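My afternoon at the Prudovard open day

I'd been meaning to get over to the Prudovard robotics lab for ages, and in November they finally opened the doors to anyone who cared to wander in. So I did! Coffee in the lobby, a very long corridor, and then room 36, where the simulation people had their screens set up and were happy to let us stand there and gawk.

The demo I liked best was block stacking, all done in a simulator they call Findness. I got there for the 1545 showing and stayed well past it (sorry to whoever wanted my spot by the screen).
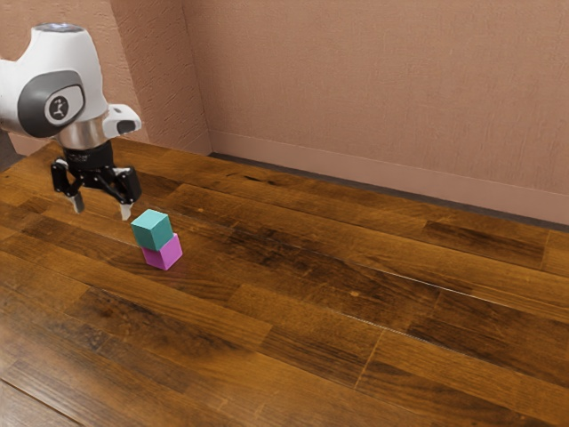
Two blocks in the simulator, teal over pink – look at how wide the gripper opens in the shot with the arm. 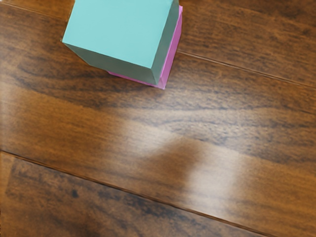

Why practice in a simulator when there's a real arm in the building? Because you can reset it with one click, and a bad move doesn't break anything. The lab's demo job, Nordin, was on run 3259 when I asked, and I can't imagine anyone picking blocks up off the floor that many times.

After that I went upstairs for the Sinska talk on grippers, which was a bit over my head but fun anyway, and I came home with a sticker and a stack of leaflets. They said the next open day will have six demos, and I'd go again just for the stacking one – get there early if you want to be near the screen.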